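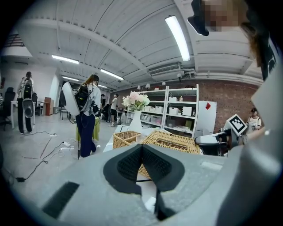 I'd been meaning to get over to the shared workshop in Halham ever since Živko Dervishi told me he was building hand-held grippers there, and in August I finally took the bus out. It's 13 stops from my place, and I'd talked myself into thinking it was a long way. It isn't! I was there by ten in the morning with a bag of pastries and a list of questions.

If you haven't been, go. It's one big long room with a curved white ceiling and concrete underfoot, and a stretch of bare red brick at the back that I'm very jealous of (my own build happens in half a laundry room). There was a vase of pink and white flowers on a table, and a whole shelving unit of white boxes and bins behind it. I own maybe three boxes and none of them close.

Živko started this at home two years ago, on his kitchen counter, after he gave up on getting a cheap robot arm to fold dish towels. His thinking was that if he could hold the same gripper the arm uses, and do the job himself with it, he'd have something for the arm to learn from. So he makes the grippers in pairs, one for each hand. The first set was so heavy his wrists gave out in ten minutes. He still has it in a drawer and he made me try it, and yeah, ow.

The new ones are so much better. The finger pads are the part he's proudest of, and I got the full lecture. Each one is a soft wedge that gives a little when it closes, so you don't crush whatever you've picked up. I moved a lot of small stuff from one basket to another and only dropped a roll of tape (twice, same roll). There's a trigger under your fingers with a very light pull, and it takes a while to stop squeezing like you're cracking walnuts.

We talked money over the pastries. He's spent $198 on parts for the current pair, and his limit was $200, so he was pretty smug about that. The biggest chunk went on the Dimitriou bearings, which he swears by. I've always bought the Datden ones and he gave me a look. He did let me hold one of each, and okay, the Dimitriou one spins nicer. I'm still not replacing mine until they wear out.

Things I wrote down for my own build: print the housing in two halves and screw it together, don't glue. Keep every cable longer than you think you need. Put the square tracking marker on its own little plate so you can swap it when it gets scratched. And file the inside of the handle, which I never would have thought of, and my palm would have hated me.

I stayed until 2 and only left because I'd promised to pick up paint on the way home. Živko wants to take the grippers to the maker fair at Drindmont, and I've said I'll help carry the cases if he lets me have a turn at the table. He's sending me the files for the finger pads once he's fixed a hole that's in the wrong place. I already have the filament for them, dark gray, sitting on top of the dryer.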